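Subject: Re: [teleop-notes] bag task, how are you handling the opening?

Hi Rattana, hi all,

Answering on the list because two other people asked me the same thing off it. Your message is quoted at the bottom.

Short version: we stopped trying to keep the bag in one shape. We do the flashlights-into-a-tote task with both arms by remote control, one operator, a leader arm in each hand. In March we were propping the bag open before every episode and the policy learned that the mouth is always in the same place. When the bag sagged, it reached for the place where the mouth used to be.
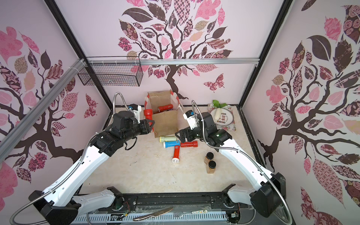 Flulmont, June 29, 2021

These are the notes from our current round on the Amik bench.

We recorded 25 episodes with the new rules and threw out 11. Most of the ones we threw out had the same fault: the operator let go of the rim too early, the flap fell over the opening, and then there was a long stretch of poking at burlap. A person watching can follow what the operator wanted. The policy just copies the poking.

The rules, as they stand:

The left hand handles the bag first. If the flap is down, lift it and hold it. Do not start moving a flashlight with the right hand until the left hand has stopped.

Pick across the narrow handle, not across the head. The heads are wider and they roll when you close on them from one side. If the handle is under another flashlight, move the top one first.

If a flashlight ends up beside the bag or behind it, go and get it, slowly, and keep recording. We used to cut there. I would keep these now, because that is where the policy gets stuck most often and it had never seen anyone recover.

Leave the other things on the table alone. Jars, the tray, a table knife, whatever is out. We change these between batches and nobody should touch them during an episode.

Bag on its side counts as a valid start. Pull the upper edge toward you until there is a gap the wrist camera can see into, then load. Do not stand the bag up first. We tried it both ways and standing it up added a lot of time for no gain that I could find.
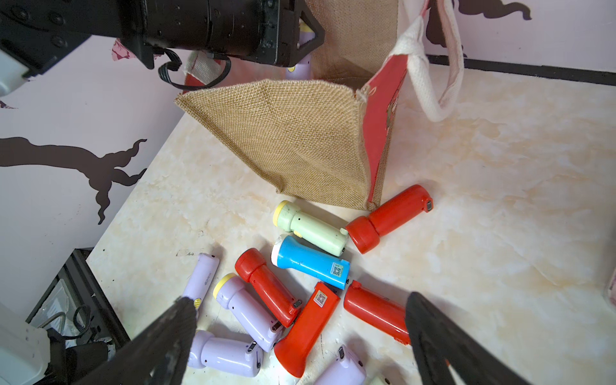

Tote on its side with the flashlights in front of the opening, wrist view.

On your question about speed: slower than you think. Howells, who does most of our operating, runs Bullora with the motion scaling turned down for the first 7 episodes of a session and then puts it back to normal if the grasps look clean. I leave it down the whole time. Our data looks about the same either way.

One thing I have no answer for is the handles. Fingers catch in them on the way out and drag the bag along. Tucking them behind the bag helps, but then you are back to a fixed setup. If anyone has demonstrations of getting a finger free of a strap, I would like to see how you did it.

I can send the episode sheet to anyone who wants it. It is a plain text file.

Marlon

----- Original message -----
From: Rattana Yimyam
Subject: [teleop-notes] bag task, how are you handling the opening?

Hello everyone,

We are starting on a soft bag task and the opening is giving us trouble. With a bin I can show the robot the same motion 25 times and it works. With the bag, every reset is a little different and my operators all deal with it in their own way. One holds the rim, one pushes the item in and hopes.

Do you fix the bag in place, or let it move? Do you keep the episodes where something misses the bag? And how fast do your people drive the arms?

Thanks,
Rattana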